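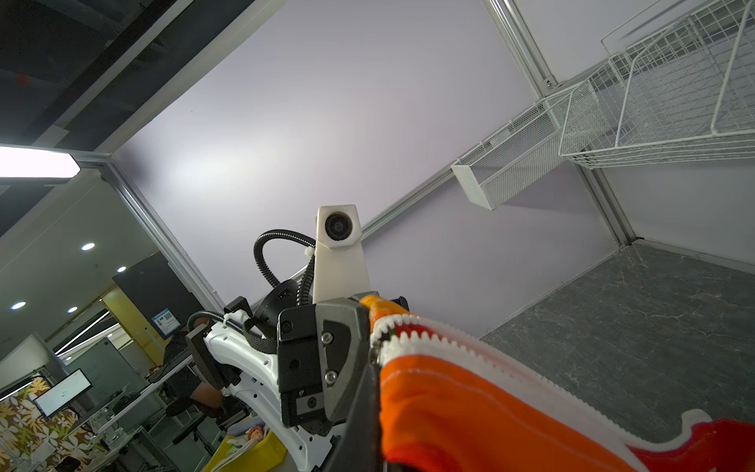

Orange fabric with a white zipper edge, held up near the wall.

Pamoncombe Shore Wildlife Group - notes from the October meeting

Rhona Baxter opened at 7:30 and thanked everybody for coming out in such miserable rain, and for the two lemon cakes, which were very much enjoyed. The September notes were agreed with one small fix (the tern roost is at Clikine Point, and we do apologize to the Clikine folks).

Limpet survey. Rhona went through the summer results at a nice easy pace, with plenty of questions along the way. We marked 768 limpets on the Bilgin rocks and followed them over 30 low tides. Most went back to the same spot after feeding, but a good many on the north side had settled somewhere new, and there was a long and friendly talk about whether dog whelks were pushing them off. No firm answer yet - Rhona would like to repeat the north side in spring before we say anything in print.

Fleseo Bay. The whelk egg count came to 1,505 capsules, well up on last year. Warm thanks to all who got so cold doing it.

Any other business. The tide tables are in, please take one. Boots left in the hall are by the back door.

Next meeting: Wednesday, same time, first week of November.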